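Project library ate my old versions after a reinstall – how do you all set up backups?

Posted by Krisztina Kun, January 2020

Hi everyone, I hope this is the right corner of the forum. I edit short clips at home in Takora and I've always just let it do its thing with saving. Last week I reinstalled the program (same version, same computer) and when I opened it again the project list was empty. I found the library folder on my second drive and could reconnect it, so the projects are back, but the backups are not. I used to be able to right-click a project and go back through the older versions, and now that list is blank for every one of them.

So where do those backups live, and can I get them back? I don't want to go poking around and make it worse. Also, is there any point in exporting the projects by hand as well? I have 11 of them on the go and it sounds like a lot of clicking. The one I care about most is the tabletop one.
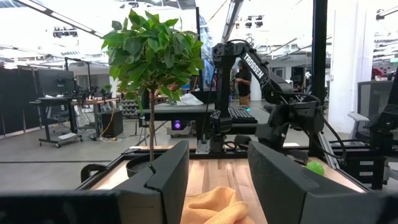
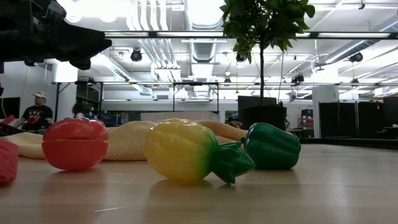
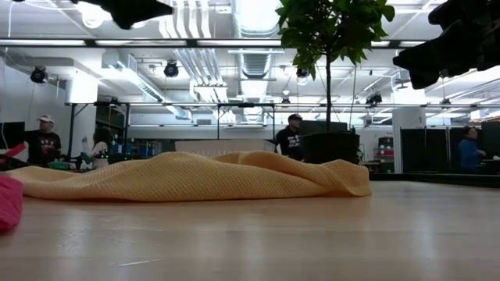
Three views, all with the light wood tabletop

Thanks in advance!
Krisztina

Csaba Major

Had this happen to me in May, so I feel your pain. The backups are not in the library folder, they have their own folder, and a reinstall sets that path back to the default. Your old ones are most likely still sitting wherever you had them before. Go to Preferences, then Saving, then look at the line called Backup location. Click Browse, point it at the old folder, and restart the program. Don't just hit OK and carry on, mine didn't pick up the change until I closed it completely.

If you can't remember where the old folder was, search your drives for a folder with "backups" in the name and sort by date. Copy it somewhere safe before you touch anything!

While you're in there, check how many it keeps. Mine was set to 6 per project, and on a long editing day that's gone by lunch. I run it at 24 now and they take up hardly any space – it's only the edit decisions, no footage.

Ottó Antal

just turn on save every 4 minutes and forget about it

Qianru Feng

Csaba has it right about the path. I'd add that saving often and keeping backups are two separate settings, so Ottó's tip won't bring older versions back by itself. It only overwrites the same project more often.

On the exporting: yes, I do it, but only when I finish a stage. Select all the projects in the list with shift-click and you can export the lot in one go, so it's much less clicking than you fear. I put mine on a little external drive that stays in a drawer. The export doesn't include your media, so copy that folder separately.

One more thing, if the old backup folder shows up but the list is still blank, check that the library has the same name it had before the reinstall. Mine was "Plason" and I had reconnected it as "plason" with a small p. Took me a whole evening to spot it.

Krisztina Kun

It was the path! The folder was on my old drive the whole time. I've got everything back except for two tiny test projects I don't need. Thank you both, and I'm off to try the shift-click thing now.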